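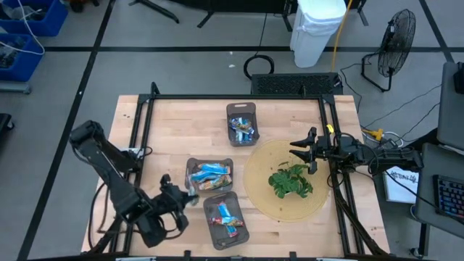

The two arms and the snack bar containers, set up for the sorting work.

I said in the last post that I'd write something about how we collect the examples, as two people had asked and I kept putting it off. It's Wednesday evening, the upload is running, and I have a cup of tea, so I may as well do it now.

The job is snack bars. We want the pair of arms to move wrapped bars between containers when told to, without squashing them and without knocking over whatever else is on the table. A person does the task first, by driving the arms, and everything gets recorded: the joint positions, the gripper positions and the video from each view. We do that over and over, and later the model is trained to copy it. Each go is called an episode. By Monday night we had 1,419 of them in the folder we call Rerholm, which is the name of this task and nothing more interesting than that. The one before it was Dernar, and that was folding cloths.

Most of the days are dull. Heledd Trevor drives in the mornings and I drive after lunch, and whoever isn't driving resets the table and writes down anything odd. Resetting takes longer than the task itself. The bars have to go back in a different arrangement each time, because if you always start from the same pile the model learns that pile. We used to make up the arrangements as we went along and found we were both lazy about it. Heledd nearly always put the bars down side by side. I nearly always dropped them crosswise. Now there is a sheet we work down, and it says how many bars go where and which way they point. It is boring to follow but the data is better for it.

Driving is harder to describe. You want to be smooth, and you want to be a little slower than feels natural. If you pause in the middle to think, the pause is in the recording, and the model will learn to pause there too. Our early episodes are full of me hovering over a container deciding which bar to go for. I have since got into the habit of deciding before I press the pedal. Heledd was better at this from the start.

We throw episodes away, though fewer than we used to. At first anything with a dropped bar was binned. Then Sumaiya Siriwardena, who trains the models, asked us to keep the ones where the bar is dropped and then picked up again properly, and to mark them. Her reasoning was that the arms are going to drop things anyway, and if they have never been shown what to do next they will sit there closing the gripper on air. So there are now 3 labels: clean, recovered and bad. Bad ones still go. I have an opinion that we mark too many as recovered when they are really just messy, and Sumaiya and I will have that out at some point.

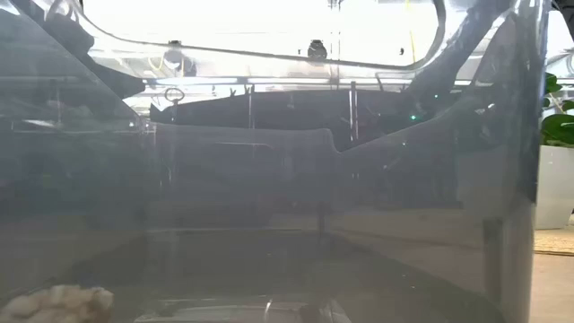 Camera placement has taken up more of this month than I would like. We have been trying views that are worse on purpose, partly to see how much the model leans on the one good angle, and the lowest of them looks through the side of a big clear plastic container. You lose a lot. The plastic greys everything, the light from above bleaches the top half, and the arm coming down on the right is a dark, blurry band with no clear outline. The plant outside the container, at the far right, comes out much easier to recognise than the arm does. I would not want to train on that view alone. Mixed in with the others I think it may do some good, and Sumaiya has two runs queued which should tell us, one with it and one without.

The plant is there as clutter, by the way. We started with a bare table and the first model did very well until somebody left a mug out. Since then there is always something that has nothing to do with the task, and it gets swapped when we remember. The mat stays because it gives a patch of the table a different colour and texture.

A few practical things, for anyone doing the same on a small budget.

Check the clocks before every session. We lost a whole afternoon in the Comivell set because one video stream was running behind the arms and we didn't look until the end.

Watch some episodes back on the same day. I pick 9 and play them at double speed. It's enough to catch a gripper that has started to slip or a camera that has been nudged.

Shiny wrappers are awkward. The highlights move as the bar turns, and the glare is different at four o'clock in December from what it is at noon. We now note the time and leave the blinds alone.

Write the notes while you're still at the table. Mine from the first week say things like "bit off" and I have no idea what I meant.

The Ní Chonaill task is next, which is lids. Heledd has been practising and says the left arm doesn't like it. The upload has just got to the last folder, so I'm going to rinse the cup and go home.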